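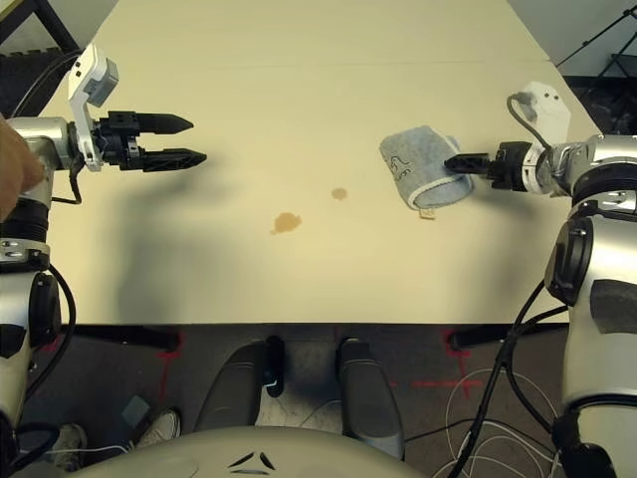

**Figure 7.1** Folded or rolled grey towel on a light-coloured tabletop.

# Chapter 7: Moisture and Textile Fibres

## 7.1 Introduction

The behaviour of a textile in the presence of water depends on the fibre, the yarn and the construction of the fabric. Chapters 5 and 6 treated the last two. The present chapter returns to the fibre and considers how water is held within it, between fibres, and in the larger spaces formed by loops or interlacings.

Two terms must be kept separate. *Absorption* is the uptake of water into the fibre substance, chiefly in the amorphous regions, where hydroxyl groups are accessible. *Capillary uptake* is the movement of liquid into the voids between fibres and yarns. A polyester fabric may show considerable capillary uptake while its fibres absorb very little.

## 7.2 Regain and moisture content

Moisture regain, *R*, is the mass of water in a specimen expressed as a percentage of its oven-dry mass:

*R* = 100 (*m*₁ − *m*₀) / *m*₀

where *m*₁ is the conditioned mass and *m*₀ the oven-dry mass. Moisture content, *M*, uses *m*₁ as the denominator and is therefore always the smaller figure for a specimen containing any water. Mills have traditionally quoted regain, and the older literature does not always state which quantity is meant.

**Worked example 7.1.** A cotton specimen has a conditioned mass of 109 g and an oven-dry mass of 100 g. Its regain is 9.0 per cent. Its moisture content is 9/109, or 8.3 per cent.

Regain at a given relative humidity also depends on the direction of approach. A specimen dried from the wet state will settle at a higher value than one conditioned from the dry state. This hysteresis is treated in Section 7.4, together with the Skevis plots used to compare sorption and desorption curves.

## 7.3 Liquid retention in pile fabrics

In terry fabrics the loops increase the surface available for wetting and enclose voids in which liquid can be held. Retention is measured by immersing a conditioned specimen, draining it vertically for 30 s and reweighing. Fernandes tested terry samples from the Lesow mill at several pile heights and found that retention rose with height until the loops began to collapse under their own wet mass (see Further Reading, Gopinath Fernandes, *Loop Geometry and Retention*).

Softeners complicate the measurement. Cationic finishes deposit a hydrophobic layer on the fibre surface, and a finished specimen may float for some time before wetting. New samples should be laundered before testing, with the colour of the rinse water noted where dye loss is suspected.

## Key terms

absorption; amorphous region; capillary uptake; hysteresis; moisture content; moisture regain; oven-dry mass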